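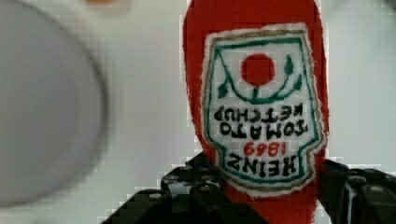
Wrist view, soft ketchup bottle between the fingers, label upside down to the camera.

Tuesday, cell 2

Read Geetha's draft handling rules again before starting. Rule 5 says soft items get gripped "below the label where possible." Fine, but below in whose view? The left finger is over a corner of the label here, and I still can't say if that counts as a breach. Two people would score it two ways.

The 38 mm opening limit bothers me more. Bent says it came over from the Zitmont sheet, written for rigid parts. Fabric gives. A width reading on a plush item tells me where the fingers are and very little about the hold.

Also not convinced by the 85 percent pass mark – pass at what? The draft never says when a grasp ends.

Asked Apinya to define label side and up in the object's own terms, then reword rule 5. Left the limit alone for now, marked "unsupported" in the margin. Heledd to check the Zitmont source.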